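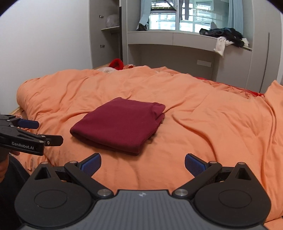
Folded maroon garment on the orange quilt, grippers open. Bedroom demo, open day.

1/ Spent my Sunday at the Wenetmont open day to see what "teaching robots to do laundry" looks like up close. Short thread. I went in grumpy, fair warning.

2/ First thing to know: a person holds the gripper. Gervasio Leiva, who ran the session, was upfront about it. You fold with the tool in your hand and it records. The robot part comes later, he says. I've heard "later" before.

3/ Asked how many folds they need. 500 per garment type, to start. Asked what happens with a fitted sheet. Long pause, then "August."

4/ The jaws have textured blue pads and open nice and wide. Good hardware, I'll give them that. A folded garment sitting on a bed still doesn't tell me what a machine can do by itself.

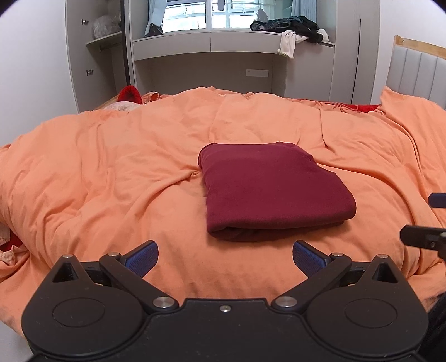 Same maroon bundle, thick rolled fold along the near side.

5/ Credit where due — the bedroom is a mess. Rumpled quilt, heap of dark clothes by the window. Most demos I get invited to have one white towel on one white table.

6/ Valentina Mansilla asked about error rates on the robot side. No number. She asked again at the Q&A. Still no number.

7/ So: nice tool, patient people, no robot folding anything yet. I'll go back when there's one to watch. Parking was $9, by the way.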